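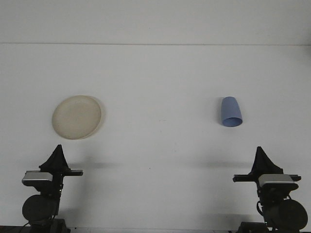
Visit to the Stollberg Tableware Works
January 9, 2020

Our group of 23 took the morning tour at Stollberg, which has opened its plant to visitors on Thursdays through the winter. We met at the gatehouse at nine. Parking is on the gravel lot behind the kiln building, and it fills up early.

Bernice Agbenyega, the production manager, led the tour. She started in the clay store, where the raw body arrives in sacks from Corkard and is mixed with water overnight. The room is cold and the floor is slick, so wear proper shoes.

From there we went to the pressing hall. There are 8 presses, and six were running. Plates are formed in one stroke, trimmed, and moved to drying racks on carts. It is loud, and ear plugs are handed out at the door. Most of the talk had to wait until we reached the next corridor.

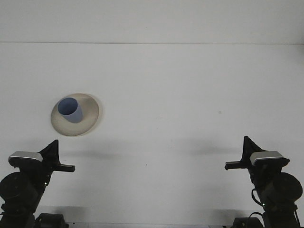 The kiln was the part most people had come for. It is a tunnel kiln 69 meters long, and the ware rides through it on slow cars. The top temperature is 1,126 degrees Celsius. Agbenyega said the kiln was last shut down in December for new brickwork and took four days to come back up. Visitors stay behind a yellow line, but you can feel the heat from there.

Glazing comes before the kiln in the process but after it on the tour, because of how the building is laid out. This confused a few of us. The glaze is sprayed in closed booths and there is not much to see - a window and a row of gauges.

The last stop was the sorting room, where finished pieces are checked by hand under lamps. Seconds go to the factory shop. Ansah, the line made for hotels, is sold there by the box only.

The tour took two hours. Coffee is served in the canteen afterward. The next open date is posted at the gatehouse, and groups need to book by phone.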